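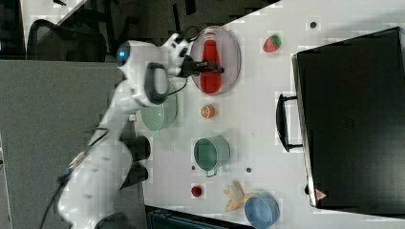
The hot fill line at Sarer's Vivthorpe plant makes tomato ketchup and two table sauces. The plant's process engineer has run it through four reformulations and agreed to talk about viscosity, on condition that the recipes stay out of it.

Ketchup is a yield-stress fluid. It holds its shape until the applied force passes a threshold, then flows, and the harder it is sheared the thinner it gets. "People blame the bottle," the engineer said. "The bottle matters, but most complaints start at the finisher screen." The screen sets the particle size of the pulp, and the pulp sets most of the yield stress. A coarser screen leaves longer fibers, which tangle and hold water. A finer one gives a smoother product that weeps sooner.

Weeping, or syneresis, is the thin liquid that collects above the sauce in storage. The plant checks for it by holding samples upright in a warm cabinet for 12 days and weighing the free liquid. "Customers shake the bottle and it goes back in. They still write to us about it."

For daily control the line uses a Bostwick consistometer, a metal trough with a spring gate. The operator fills the chamber with 100 milliliters of product, releases the gate, and reads how far the front has moved after a fixed time. The engineer defends it against more expensive instruments. "A rotational viscometer gives you a curve. I want the curve in development. At four in the morning I want one number that the operator can read off a scale and act on."

The number is only useful if the sample is at the right temperature. Until last June the plant tested straight from the filler and applied a correction from a printed table. The table had been drawn up for a Chrysikopoulos paste that the plant no longer buys, and the current paste thins more with heat. Batches were being passed as correct and setting up too thick in the warehouse. Samples are now cooled in a water bath before the test, which adds several minutes per check.

Asked about squeeze packs, the engineer was less patient. The valve in the cap has to open at a pressure a child can produce and close without drawing air back through the sauce. The Dalley valve in present use was selected from 50 trial molds. "We lost most of them on the second squeeze. The first one is always fine."

Work for the coming year is on homogenizer pressure. Raising it swells the fiber and allows less paste for the same flow reading, but it also dulls the color. The engineer has not settled on a setting. "Purchasing likes the high end. I have jars from both on the windowsill and I keep looking at them."

January 2019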